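Section 5. Assembling and levelling the Pernitz two-part work table

5.1 Before you start

The Pernitz table is supplied as two tops, two underframes and one bag of fixings. The two tops are joined along their long edges to make a single work surface. Two people are needed to lift each top. Assemble the table in the room where it will be used, as the joined table will not pass through a standard doorway.

Check the contents against the packing slip. If the fixings bag is marked 1086, it belongs to the earlier underframe and must be exchanged. The correct bag is marked 2705.

You will need a 5 mm hex key (supplied), a spirit level at least as long as the table is deep, a soft blanket and a clean dry cloth.

5.2 Fitting the underframes

1. Lay the blanket on the floor and place the first top face down on it.
2. Set the underframe on the top so that the slotted holes face the joining edge.
3. Start all the bolts by hand. Do not tighten any of them until every bolt has been started.
4. Tighten the bolts with the hex key, working from one corner to the corner diagonally opposite.
5. Turn the top over with a second person and stand it on its feet. Do not drag it.
6. Repeat for the second top.

Caution: Do not use a powered driver. The threaded inserts will pull out of the top if they are overtightened, and this is not covered by the guarantee.
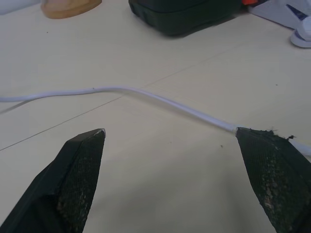

5.3 Joining the two tops

1. Place the rear section first. Leave a gap of 100 mm between its back edge and the wall until levelling is complete.
2. Wind all the feet fully in on both sections.
3. Bring the front section up to the rear section until the edges touch along their whole length.
4. From underneath, pass the joining bolts through the slotted holes and fit the nuts finger tight.
5. Run a fingertip across the seam at each end and in the middle. If one side is proud, wind out the feet on the lower section until the step can no longer be felt.
6. Tighten the joining bolts, starting with the middle one.

Note: A fine line will remain visible at the seam. Do not fill it. The tops expand and contract slightly with changes in humidity, and any filler will lift within a few weeks.

5.4 Levelling

1. Place the spirit level across the seam, front to back, at the left-hand end.
2. Adjust the front feet until the bubble is centred.
3. Repeat at the right-hand end, then return to the left and check again — the second adjustment nearly always disturbs the first.
4. Turn the level through a right angle and check each section along its length.
5. Tighten the locknut on every foot.

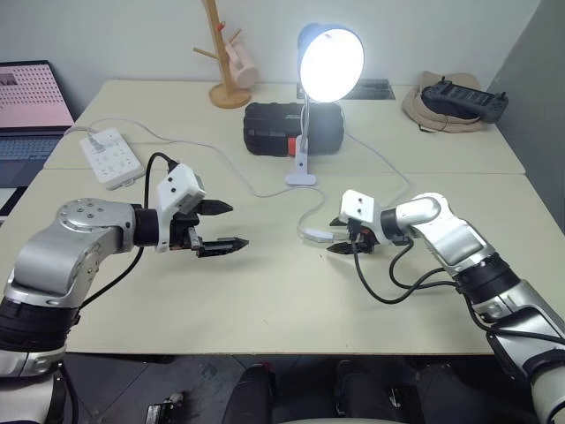
If the table rocks after the locknuts are tight, slacken the joining bolts by half a turn, press down on each corner in turn, and retighten. Rocking that persists is usually due to a foot standing on a floor joint or cable cover. Move the table; do not pack the foot with card.

Once the table is level, it may be moved back towards the wall. Lift, do not push. Check the level again afterwards.

5.5 Care of the surface

Wipe with a damp cloth and dry straight away along the seam. Do not use scouring powder, solvent or bleach. Pale tops show rubber marks readily; these can be removed with a white eraser followed by a damp cloth.

Recheck the joining bolts five weeks after assembly and once a year from then on.

Spare feet and fixings are ordered through Dreritmont, quoting the number on the fixings bag. For questions on this section, contact Iolo Gwilliam, product support.

Section revised 2025-08-28. Replaces the July issue.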